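Irnine to spend the winter recording household handling, with modest expectations

Mulemitz, December - Irnine, a small robotics firm, has begun collecting examples of everyday handling work for a learning system it has named Ulloa. The company would like to say at the outset that it does not expect a household robot to come out of it.

The plan is to record 3,000 short episodes in which an arm is guided by an operator to pick up, move and put down ordinary goods on a table. Each operator works a shift of no more than 7 hours. Episodes in which something is dropped or missed are kept and marked as such.

Irnine has seen a good many claims made for this sort of training, its own among them. An earlier system, Ellis, learned from 100 episodes and did well on the table where they were recorded. Moved to another table, it did badly. The firm published the first result and was slow to publish the second, and it regrets that.

For Ulloa, 8 groups of objects have been chosen, among them garden tools, buckets and tape. Many were picked for being awkward. Handles swing, thin plastic gives when it is pinched, and shiny surfaces can confuse a camera placed close to the gripper. 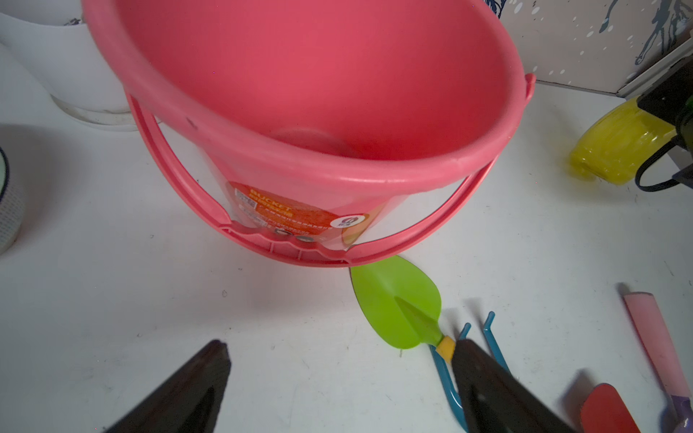 Whether more examples will cure the faults seen in Ellis is an open question. The firm's engineers disagree about it, and some think the money would be better spent on the gripper. A set of objects that never appears in the recordings will be held back for testing, and results on that set will be released even if they are poor.

No sale date, price or product name has been decided. Irnine asks reporters not to describe Ulloa as able to tidy a home or look after a garden. It has not been shown to do either.

Press enquiries should be sent to the Irnine office in Mulemitz.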